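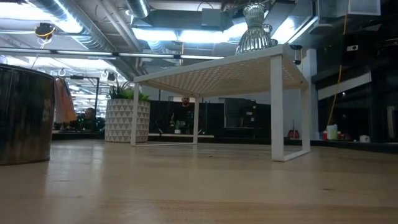
Rosalinda Lagman thinks you should always carry a vase to the window before you buy it, and she told me so before I had my coat unbuttoned. Store light flatters everything, according to her, and ribbed glass most of all, so you take it over to the daylight and turn it slowly, and if you still want it after that you may have it wrapped. I have been buying vases for thirty years and never once did this, and I'm a little ashamed to think what I've brought home.

So that was my welcome to the January open day at Ocampo, the housewares showroom out past the rail yard, which I've been meaning to visit ever since my sister-in-law came back from the last one with a trunk full of bowls. It's a trade place most of the year. A few times each winter they open the doors to the rest of us, put the coffee on, and let people wander through the display rooms and the packing hall and ask all the questions they like. I had plenty!

I got there early (I always do, I can't help it) and spent a good while in the first room, where they work out how things are going to be shown before anything goes out to the stores. I had pictured shelves and shelves of stock. What they do is try out one table at a time, on pale wood, with a few pieces on it and a good deal of space left over. There was a white metal riser, the sort of thing that looks like a little table standing on a bigger one, with a clear ribbed vase set upside down on top. I liked that riser enormously. The legs are thin and square, and the top is perforated all over with tiny holes, so if you bend down and look up through it the ceiling lights come through in a warm beige speckle. I bent down twice. The second time my knee made a noise and a very kind young man asked if I needed a chair.

The riser comes from a firm called Dromitik, or at least that's the name on the order sheet I was handed, and it's sold for kitchens and bathrooms as well as for stores. I could see it in my own kitchen straight away, next to the bread bin, with the everyday glasses on top and the big platter slid in underneath where I can reach it. The legs run down into flat rails along the bottom and don't end in four little points, and I was glad to see it. My old plant stand has points, and it has left its mark on every surface I own.

I asked whether glass ought to be stored upside down at home. Opinion was divided! The lady pouring coffee said always, for the dust. The kind young man said never, for the rims, and that a vase with a flared mouth should stand on its own foot the way it was made to. Rosalinda said it depends entirely on how often you dust, and looked at me in a way that made me change the subject. I've since turned half of mine over and left the other half standing, and I'll report back in the spring.

There was a plant further back too, a green one with upright, pointed leaves, in a white planter with a pattern of gray and white triangles. I know it's only there to keep the glass company, but I must have spent as long on that planter as on anything. My mother had a tiled hallway with triangles very like those, and I used to hop from one gray to the next on my way to the front door. I asked if the planter was for sale and was told it belonged to the room. I asked again on my way out, just in case.

After that we were taken through to the packing hall in groups of five, which was a nice number, small enough that you could hear. I hadn't expected to enjoy packing as much as I did. Each vase gets a sleeve of soft paper inside and another outside, then a folded collar of cardboard at the neck, then the box, and then the box gets a gentle shake beside the packer's ear. If there's any sound at all it comes out and they begin again. The paper is from Skinport and has a lovely crumple to it, and we were each allowed to wrap a glass and take it home. Mine survived the bus. According to the board by the door they had sent out 3,358 parcels over the holidays, and I stood there and thought of all that paper.

The last stop was the seconds room, and if you go, please save some energy for it. These are the pieces with a bubble or a slight lean. I carried five of them over to the window, one after another, as instructed, and put four back. The one I kept is a small ribbed tumbler with a bubble near the foot, and it's on my desk now with pencils in it. There were also some Cliltix storage jars with good tight lids, and I wish I'd bought two, as I've already had to choose between the lentils and the rice.

Some practical notes for anybody planning a visit. Parking is at the back and fills up quickly, and the bus stops right at the corner. Wear flat shoes. The display rooms are warm and the packing hall is not, so bring a cardigan you can take on and off. Coffee is free, the lemon cake is five dollars a slice and big enough for two people who like each other. They'll hold your purchases at the front desk while you go around, but do write your name on the slip, as there was some confusion over a pair of decanters while I was there.

The next open day hasn't been set yet. I left my address with the front desk and asked them, one more time, about the planter.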